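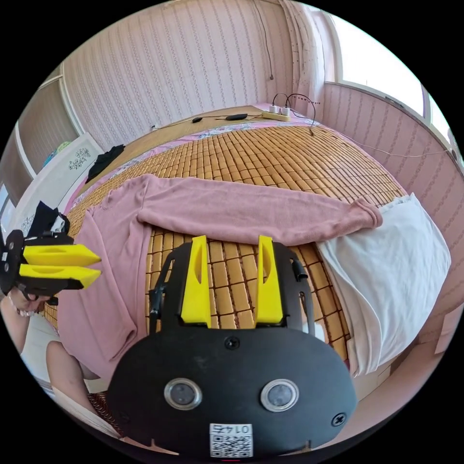
Pink jumper, bamboo mat, one sleeve on the pillow.

Flevberg bamboo tile mat, double: two winters and a summer in
Posted Dec 1, 2022

I bought the Flevberg to sleep on. It is sold for hot nights, and on hot nights it does the job, provided you don't mind getting up with small rectangles printed on your thigh. What the makers don't mention is that it's the best laundry-folding surface in the house.

A duvet is hopeless for folding. You flatten a sleeve and it sinks. The mat lies dead level over the mattress, the tiles have just enough grip, and the rows give you something to line a hem up against if you're that sort of person. I have become that sort of person. Jumpers go face up, arms out, smooth from the collar down, sleeves in, bottom up to the top. T-shirts get the same with less ceremony.

The pile goes at the head of the bed, and there it stays until someone wants to lie down.
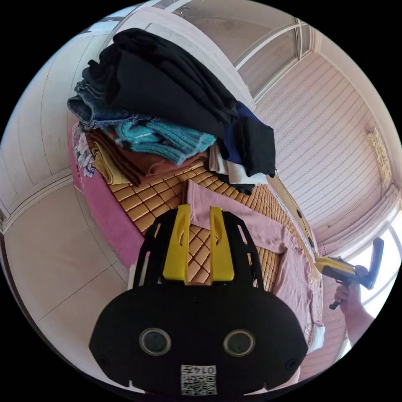 Javier wrote in to say that I'm overselling it, that his Flevberg pulled threads out of a good cardigan in the first week, and that he has gone back to folding on the ironing board like an adult. Fair enough. Mine has left my knitwear alone, but I lift things off it. I don't drag them.

Complaints, then. The mat is heavy, and rolling it up to change the sheet is a wrestling match I usually lose on points. Crumbs get between the tiles and take out a lease. The edge binding on mine came away in January and had to be stitched back with Stetex thread, which has outlasted everything around it. The Incombe mat I had before was lighter and cheaper and curled at the corners like an old sandwich, so I'm not going back.
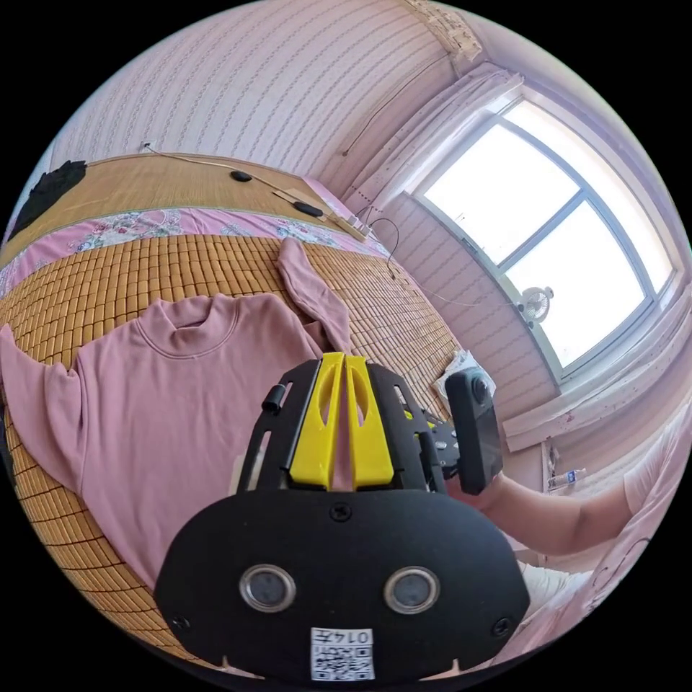 Can you put clothes on it straight from the wash?
Let them dry first. The instructions say to keep the tiles away from damp, and a wet sweatshirt holds a surprising amount of water. Wipe the mat with a wrung-out cloth now and then and stand it on its end to air.

Four stars. I took one off for the thigh.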